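Week seven of the manipulation project

Our team picked packet sorting in the second week of term, mostly by elimination. Hjalti wanted cloth folding, Ileana wanted to stack cups, and I wanted something I could score without arguing. Small flat packets into baskets was the compromise. A packet is in the right basket or it isn't, and the scoring script fits on one screen.

The course gives each team a bench slot, two arms on a shared table and a fairly open brief: collect demonstrations, train a policy, report what it does on trials it hasn't seen. Oluf Frandsen runs the lab sections and signs off on the task definition. Ours went back to us twice. The first version said "sort the packets," and he wrote "by what" in the margin. The second version said by printed color, and he asked what counts as the color of a packet that is mostly white. The third version lists the packet types by name and assigns each to a basket, and that is the one we are running.

Thin packets are awkward for a parallel gripper. The fingers come down on either side of something with almost no height, and if they are a hair too high they close on air. A hair too low and they press into the table, the controller sees the load and backs off. We lowered the approach speed for the last part of the descent and let the teleoperator find the surface by contact. That made each demonstration slower and cut down on the number we had to throw away.

Overlap is the second problem. When packets lie in layers, the fingers often catch the edge of the neighbor as well. We went back and forth on whether a double pick should count as a failure. Anayeli's position was that if both packets are the same type and both land in the right basket, the outcome is correct. Mine was that the policy would learn to grab clumps. We now log double picks in their own column and count them as correct, so I lost that one.

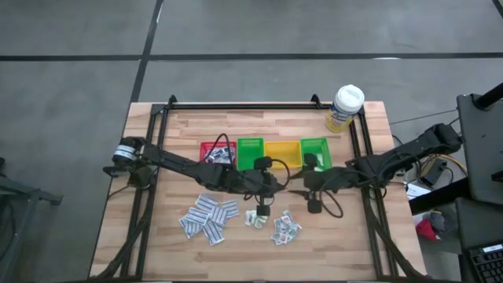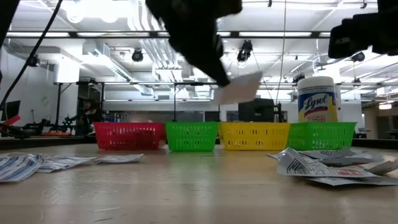

The dataset stands at 200 demonstrations. I did the first 50 and they are visibly worse than the rest. My early ones have a habit of hovering over the pile while I decide which packet to take, and a policy trained on those alone hovered too. Ileana trimmed the pauses with a script that drops frames where no joint moves past a threshold. The threshold took several tries. Set it too high and you lose the slow part of the descent, which is the part we need.

Splitting the work between two arms has turned out to be mainly a question of who yields. We tried a strict rule first, left arm for the left half of the table and right arm for the right half. It is easy to explain and it wastes a lot of motion, because the basket a packet belongs in may be on the other side. The current rule lets either arm go anywhere, provided the other one is holding still. In the demonstrations this works. In the trained policy the two arms sometimes both wait. Elínborg suggested adding a flag to the observation for which arm moved last. I have it on a branch and have not merged it.

Some notes on the software side, for whoever takes over the bench next term:

The recorder (we call it Warent, after a typo in the first commit) writes one file per demonstration. If you stop it with the keyboard instead of the pedal, the last second is missing. Use the pedal.

Camera timestamps and joint timestamps come from different clocks. Resample to the joint clock before training. We trained for a week without doing this and the gripper closed early on nearly every attempt.

Recheck the calibration after another team has used the table. Compare against the saved pose before you record anything.

Keep the reset procedure written down. Ours says how far apart the piles go and how many packets may overlap. Before we wrote it, each of us laid out the table differently, and you could tell from the trajectories who had set it up.

The latest checkpoint does well on isolated packets and poorly on layered ones. It also tends to release early, so a packet brushes the rim of the basket on the way in and now and then stays outside it. Hjalti thinks this is a labeling problem, with the gripper command recorded slightly ahead of the motion. I think the demonstrations themselves are sloppy at the release. We can check by plotting finger opening against height for the whole set, and that is my job for this week.

The final report is due in December. Oluf wants success rates broken down by packet type, plus a page on failures with the logs attached. The failure page is already longer than a page.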